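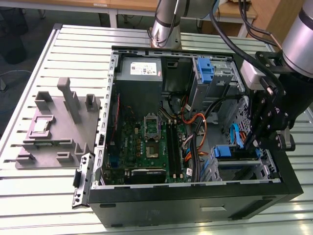
**Clelluvberg**
A novel by Brisa Mendoza
Published by Vivden
Paperback with flaps, 251 pages
Order code: 2116
In stock at Bromstead, and by post

## The book

Clelluvberg is a hill town with one road in. Every winter the road shuts, and for as long as it stays shut the town looks after itself. The story starts in the week before the snow, when Ilse comes back to sell her late mother's house. She has given herself four days. She has a list, a hire car and a buyer who has already agreed the price.

The buyer doesn't turn up and the road closes early. Ilse is left in a house with half the furniture gone, next door to a brother she last spoke to at a wedding. The book stays with the two of them until the thaw in March.

It is a slow book for the first third. Mendoza spends a good deal of time on the house, on who owes what to whom, and on a long quarrel over a strip of garden that belongs either to the family or to the chapel. Readers who like things to get moving early should know that. From chapter five, when the mother's letters come to light, it picks up a lot, and most of our customers who have talked to us about it finished the second half in a day or two.

The letters are printed in full. There are 11 of them, set in a slightly smaller type with wide margins. They are dated but they are not in date order, and it is worth looking at the dates as you go.

## Who it suits

We have sold this mostly to people who read family stories and to reading groups. There is a mystery in it, to do with the buyer, but it is not a crime novel and we don't shelve it with crime. If you are buying for someone who only reads crime, ask us for something else.

It is a book for adults. There is some strong language, one death that is described at length, and a chapter about a stillbirth (chapter eight). There is very little violence otherwise. We would be happy to sell it to an older teenager who reads widely, but have a look at chapter eight first.

No knowledge of Mendoza's earlier book, *Czarnecka*, is needed. A few people from it turn up again in passing — the schoolteacher and the man with the boat — but nothing depends on them.

## What readers have said

> "I nearly gave up at page 60 and I'm glad I kept going. The brother is the best thing in it. I wanted to shake him all the way through and then I didn't."
> — Perla Ponce

> "Good on the cold, good on money, very good on how people avoid a subject. I found the chapel business hard to follow and had to go back twice. Four stars from me."
> — Habibur Fakir

> "We did this in our group and it split us down the middle over what Ilse does with the last letter. Nobody had finished talking by closing time. I thought the ending was too quick, and would have had another twenty pages."
> — Obaidul Weerasinghe

You can leave a review of your own at the till or by email. We print the unfavourable ones too, but we do cut anything that gives away the ending.

## Editions

| Edition | Order code | Availability |
|---|---|---|
| Paperback with flaps | 2116 | In stock |
| Hardback | 955 | Last few copies |
| Large print | None yet | Due in March |

The hardback has the same text and the same page numbers as the paperback, so a group can use both together. It has a ribbon and a map of the town on the inside cover. The paperback has the map too, but at the back, and it is printed across the fold, which makes the names along the river hard to read.

The author's note about the letters is in the paperback only. It runs to six pages. Leave it until last, as it names the person who wrote the final one.

There is no audio version that we know of.

## Reading group sets

We lend sets of eight paperbacks for six weeks. A set comes in a canvas bag with a sheet of talking points written by Nuwan Siddiqui, who runs the evening group at the shop. Please don't write in the books. Pencil does not rub out well on this paper.

If you lose a copy, we charge the paperback price for it and nothing more. Sets can be kept for a further two weeks if no other group is waiting, so ring before the due date and ask.

Groups who would sooner buy can have the eight copies at a tenth off. That offer does not cover the hardback.

## Ordering

Copies can be reserved by phone or email and will be kept behind the counter for a week. Give the order code as well as the title, especially if you want the hardback, as the two covers are the same and we have handed over the wrong one before.

Postal orders go out second class unless you ask for something quicker. The paperback fits through an ordinary letterbox. The hardback may not, so tell us if there is a neighbour it can be left with.

Unread copies can be brought back within a month for an exchange or a refund. We need the receipt for a refund. For an exchange we don't, provided the book has our sticker on the back.

## Also by Brisa Mendoza

*Czarnecka* — her first novel, set over one summer at a ferry crossing. Shorter than this one and a good deal funnier. Paperback, in stock.

Page last checked 27 Jan 2018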